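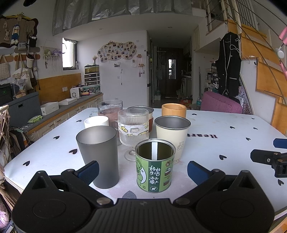
The reusable cup discount is badly designed, and most cafes that run one should replace it with a charge on disposables. A discount and a charge of equal size look the same on a spreadsheet. They do not look the same at a register, where the customer sees a posted price and reacts to whatever is added to it.

Paleck, a small cafe group with 11 shops, took 25 cents off for anyone who brought a cup. The share of drinks sold that way barely moved. Its Dritberg shop then dropped the discount and listed the paper cup as a separate 25-cent item. Over the next 2,000 drinks the change was large enough that the owner, Marwa Abdel Hamid, stopped reordering the small lids.

One shop is weak evidence, and I would not set policy on it. Dritberg has regulars, a short line and a sink the customer can reach. A train station kiosk has none of these.

The usual objection is speed. Cups brought from home vary in height, rim width and volume, so the barista has to judge the fill. This is a real cost — but a small one. Pulling the shot into a marked steel pitcher and pouring from that fixes the volume problem and works with any cup that holds the drink.

Hygiene is the stronger objection. A shop needs a written rule for refusing a dirty cup, and staff need to know that the manager will back them when they use it. Abdel Hamid's rule is one line, taped beside the grinder: rinse it or buy one.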